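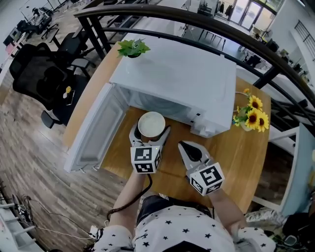
Microwave open on the round table, paper cup, the little plant up top.

2022-03-01

Up too early again. Foot still sore from the stairs. Coffee, toast, then straight to the desk because the translation for Treloar is due and I have 4,000 words of it left. Did maybe half before lunch. The chapter on drainage is deadly. Who writes a whole chapter on drainage. I now know the word for culvert in two languages and will never need either.

Nikola called at ten and talked for ages. She wants to do the walk again in July, the full Lamwood loop this time, 35 miles over three days. Said yes before thinking. Last time I had the wrong socks and cried at a gate. But the evenings were so good - the light going on forever, that pub with the terrible soup. I want to do it. Need boots. Need to start walking to places insted of saying I will.

Money. Sat down and did it finally. 2,000 in the savings, which is more than I thought, then remembered the car, so really 1,000. Fine. It's fine. The boots come out of the fun money and the dentist comes out of the other one. Called the dentist, got put on hold, hung up. Tomorrow.

Lunch was the rest of the rice, standing up. Rain by then so no walk, great start to the training.

Letter from Mom, four pages, mostly about the neighbor's fence. She still writes the way she talks, no periods, then a whole page on how Dad's tomatoes are doing on the windowsill and whether it's too soon. It is too soon. He does it every year. She asked if I'm coming at Easter and underlined it. I should write back tonight and I won't, so writing it here: WRITE BACK.

Bayu came by at four to return the drill and stayed for tea. He's thinking of leaving Rullance. He has been thinking of leaving since I met him but this time he has a spreadsheet. The other place pays less but he could bike there and be home for the kids. I said do it. Then felt bad for saying it so fast, it's not my mortgage. He laughed and ate all the ginger cookies. Good to see him. We never sit down anymore, it's always doorways.

He asked about the singing and I said I'd dropped it and heard how sad that sounded. Didn't mean it to. I miss the Niso lot, I just don't miss driving there in the dark. Maybe spring. The alto section was down to three when I left and one of those was me.

Back to drainage after he went. Another few pages. Wrote "pip" for "pipe" the whole way through and had to go back and fix them all, some of them twice. Stopped when I began reading the same line over and over.

Dinner eggs. Watched half of the thing with the lighthouse, fell asleep, woke up with the credits going and no idea who did it. Don't tell me.

Things for tomorow: dentist, boots (just look), finish chapter, Mom, bin out, ring the garage about that noise.

Read a bit now. Foot up on a pillow. Rain's stopped, can hear the gutter dripping. Culvert.

Contact | © 2022 | Back to top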